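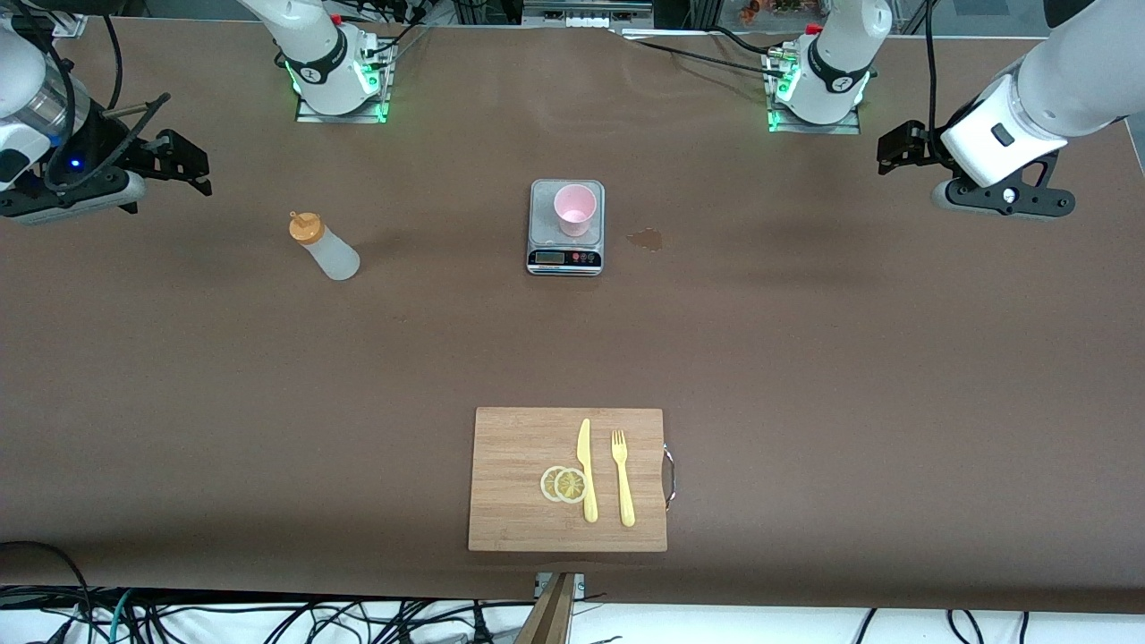 Cutting board, scale and squeeze bottle on the long table.

How to Plan a Team Evening Out That People Will Want to Come To

6 min read
Last updated: November

I got handed the job of organizing our office outing the way most people do. I said "we should do something together" in a meeting, everyone nodded, and by lunchtime it was mine. I have done it several times since then, and I've got it down to a routine that doesn't eat my whole month. If you've just been handed the same job, take what you like from mine.

Step 1: Set the budget before you pick anything

Do this first, even though it's the dull part. Ask whoever signs off on spending for a number per person, and get it in an email. Ours was $50 a head last time, food included, and we had 20 people. Once you know the number you can stop looking at half the things on the internet. I spent an entire evening reading up on hot air balloons before I asked (never again).

Find out what the number has to cover, too. Does it include getting there? Tips? Drinks? We once had a very nice plan that left out parking, and the parking at Guthrie is not cheap.

Step 2: Offer two choices and close the vote fast

Don't ask an open question like "what does everybody feel like doing?" You'll get bowling, a spa day, paintball, a hike, and one long message about an escape room somebody's cousin did in another state. I pick 2 things I know we can afford and book, and I put those up for a vote. Last time it was indoor climbing at Utach or an evening on the curling rink in Surham. The vote stays open for 2 days and then I shut it, even if people are still thinking.

Curling won by a mile! I had never held a broom on ice in my life and neither had anyone else, so we were all going to be equally bad at it. I'd look for that in any activity, by the way. If three people on the team already race go-karts every weekend, the other seventeen are going to have a long night.

Step 3: Call the venue

Call them, even if there's an online form. The form will tell you the price and the opening hours. The person on the phone will tell you that the heating in the lobby is broken, that there's a kids' party in the next lane until six, and that they can throw in an instructor if you come midweek. We got our instructor that way, for a Wednesday.

Things I ask every time:

- What's the smallest and largest group you can take?
- Until when can I change the headcount?
- What do people need to wear, and what can they borrow?
- Is there something to do for a person who'd like to come along and not take part?
- Can we bring our own food, or do we have to use yours?
- Is there a step-free way in?

Write the answers down with the name of whoever gave them to you. I keep mine in a note on my phone and I've pulled it up at the front desk more than once.

Step 4: Send one message with everything in it

People will read one message. They will not read five. Mine has the address, the time we meet, the time we'll be done, what to wear, and how to get there if you don't drive. I put the finish time in bold — folks with kids or a long train ride decide on that line alone.

For the curling night I wrote: warm socks, stretchy pants, clean sneakers, gloves if you have them. Somebody still came in jeans and had a pretty stiff evening, but I'd done my part.

Ask about food allergies in that same message. Ask for a yes or a no as well, with a deadline a day before the venue's own deadline, so you have time to chase the stragglers.

Step 5: Mix up the teams yourself

Left alone, people will stand next to whoever they sit next to at work. I draw up the teams ahead of time and read them out when we arrive, quickly and cheerfully, as if there's no discussion to be had. I try to put at least one loud person and one quiet person on each. I also split up managers from the people who report to them, and everybody relaxes a little.

Keep the prizes silly. Ours is an ugly bowling trophy from a thrift store in Bivside, and the competition for it is now frankly alarming.

Step 6: Feed them right after

Not an hour later, and not across town! Everyone is hungry and pleased with themselves, and if there's a gap they drift off to their cars. We had chili and cornbread in the room above the rink, and most of the group stayed until they started stacking chairs around us. That hour was my favorite part of the whole night — people were acting out their falls for each other.

Step 7: Ask one question the next day

I send a single question: would you do this again? Yes, no, or yes but something different. There's a blank box under it for comments. The comments are where I learned that the music was too loud and that the loaner shoes run small, so if you're heading for Surham, go up a size.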